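Driltden Boards > Workrooms and Sheds > Lighting and Decorating

Matt or eggshell behind a white bench?

Arūnas Lūse
Posted February 7, 2020

I am repainting the long wall of a workroom and would like opinions on sheen before I buy. The bench top is white and stays white. The wall is old magnolia, sound, washed down with sugar soap and filled where needed.

Meter readings at bench height, with the existing ceiling fittings only: 297 lux in the middle, 202 lux at the far end. I want to bring the far end up without adding a fitting if I can. A lighter wall should help. What I don't know is whether the sheen makes any difference to the reading or only to the glare.

I have a sample pot of Skultau flat matt in off-white, and Adomaitis will do the same tint in eggshell at a slightly higher price.

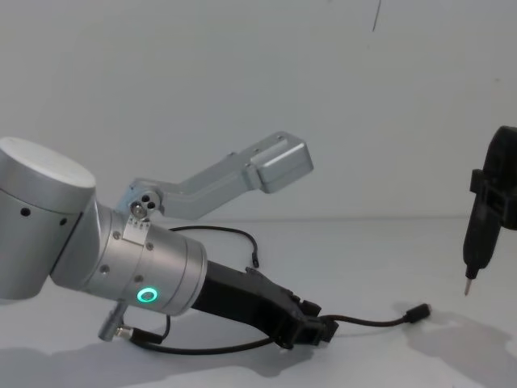
Reading time: 2 minutes

Further details, as they will be asked for. North-facing window, not much use in winter. Ceiling is brilliant white and recent. Floor is dark grey sheet vinyl and is not being changed. The bench runs the full length of the wall with no gap behind it.

plinthgrey

Sheen makes very little difference to the total light coming back off the wall. That depends on the reflectance of the colour, which should be printed on the tin or the data sheet as LRV. Two paints in the same tint will be within a point or two of each other. What changes is where the light goes. Matt scatters it evenly. Eggshell sends part of it off in one direction, so from some positions you see a bright patch, and from others the wall looks slightly darker.

For a wall you face while working, use matt.

mk_sparks

Disagree with the last line. Flat matt behind a bench is ruined in a year. Every elbow, box and tool leaves a polished mark, and once it is burnished you can't wash it out. You then have shiny streaks on a flat wall and they catch the light worse than an even eggshell would. I did my own in matt and had to do it again the following April.

plinthgrey

Depends on the matt. Ordinary contract matt, yes, it marks if you look at it. The scrubbable sort holds up well enough. It costs more, but so does painting twice.

Arūnas Lūse

The Skultau tin says "wipeable", not scrubbable. I take it those are different claims?

plinthgrey

They are. Look for a wet scrub class on the data sheet. Class 1 is what you want. If no class is given I would assume the worst.

mk_sparks

Separate point. You won't fix the far end with paint. The wall is one surface out of several and your floor is soaking up a good deal. Going from magnolia to off-white is a small step, magnolia is not a dark colour. I would expect a gain you can measure but can't see. Move a fitting or add one. A Devetti batten under the shelf would do it.

Arūnas Lūse

There is no shelf. I could put one up, 18 mm ply, but then I have a shadow on the wall and something to bang my head on.

mk_sparks

Then fix it to the ceiling, set slightly forward of the bench edge so you aren't standing in your own light. Keep the same colour temperature as the others. Mixed lamps on a white wall look terrible, one end yellow and the other blue.

Arūnas Lūse

Agreed on colour temperature. All existing lamps are 4000 K. I will do the paint first, take the readings again at the same points, and then decide on the fitting.

One more question on glare. Do small shiny things on the bench matter, or is it only the large surfaces? I get bright spots off screw heads and the like, and they are more tiring than the wall.
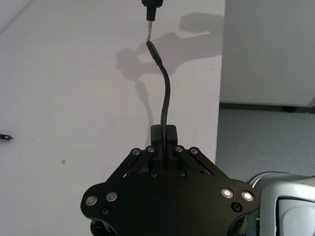
Noreen Sandhu

Both matter but they need different cures. For large surfaces, choose a lower sheen. For small bright highlights the size of the light source is what counts. A bare tube or a bare LED strip gives a hard, sharp reflection in anything polished. Put an opal diffuser over it and the same highlight is wider and much dimmer. You lose some output, so allow for it when picking the wattage.

On the paint I am between the other two. I would use scrubbable matt for the whole wall, then a strip of clear satin splashback along the bottom where it meets the bench. That is where nearly all the marks are made.

mk_sparks

A satin strip next to matt will show as a line from one end of the room to the other.

Noreen Sandhu

It will. In a workroom I can live with a line. If he can't, he could take the strip up to a batten and let the batten hide the join.

plinthgrey

Or use the same scrubbable matt throughout and keep a labelled jar for touching in. Touching in works on matt. On eggshell you always see the patch. Stir it well first, the matting agent sinks.

Arūnas Lūse

Decision for now: scrubbable matt, two coats by roller, no strip. I will ask Adomaitis whether they can tint a Class 1 product to the Skultau colour. If they can't, I will go pure white and accept it. Diffusers for the existing fittings are on order. I will post the new readings under this once the second coat has cured.

mk_sparks

Take them after dark, or the window will spoil the comparison.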